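Planning for Equipment, Session Four: What a Robot Bench Costs Once You Count Everything

Notes by Amparo Tello, for the Rakcombe evening group

We use cookies to remember your settings and to see which pages are read. Accept all / Manage choices

Welcome back, and thank you to everyone who sent in a draft budget after the last session. I read all of them with a pot of tea (two pots, if you want the truth) and they were better than the ones I was writing at your stage. The same gap came up again and again, though, so I'd like to spend most of tonight on it. Nearly everyone priced the robot carefully and then put down one line, usually called "sundries", for everything it would stand near, touch or plug into.

Start with the task

Before you ring a single supplier, write one plain sentence saying what the hands have to do. "General handling" won't help you. "Turn a knob and flip a switch on a flat board" will, because you can take that sentence to a salesperson and ask for a demonstration of exactly that. Percy Tamayo, who looked after purchasing at Storkdale when I was there, used to send quotes back unread if the sentence was missing, and I'm afraid I've picked up the habit.

A test board is a lovely first purchase for this reason. It lets you compare two hands on the same small jobs, and it can be set up long before your real work area is ready. The blue controls on the white plate give the fingers several different things to try: a round knob, an upright toggle, a pair of rockers side by side. Look too at how much of the table two arms take up, and remember the cables when you measure your bench.

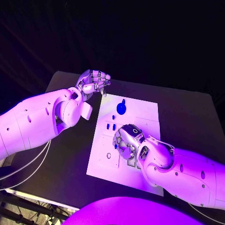
The lines people forget

For our worked case we'll use the Skivance bench, which is the small budget you'll find in your folders. These are the extras only, with the arms and hands priced on a separate sheet:

Table, rail and backdrop: 2000
Spare finger parts for the first year: 3370
Test board, with one replacement plate: 220
Training and setting up: 3635

Please notice that the board is the cheapest thing on the list and the spares are very nearly the dearest. Fingers have a lot of small joints in them, and small joints wear. Ask each supplier what one replacement finger costs and how long it takes to arrive, and get the answer in writing. Jacobus Khumalo will be along after the break to talk about a spare that took until April to reach him, and he tells it far better than I could.

Lighting deserves a line of its own as well, and you'll see I haven't given it one. I'd like you to add it yourselves. If your robot relies on cameras, try the job under the light you'll really be working in before you sign anything.

For next time

Redo your own budget with "sundries" broken up into proper lines, and bring your one-sentence task written at the top of the page. Those of you working on the Ayala case should share figures with Bendik Sjögren's table, as your benches are much the same size. Biscuits are at half past seven, as usual.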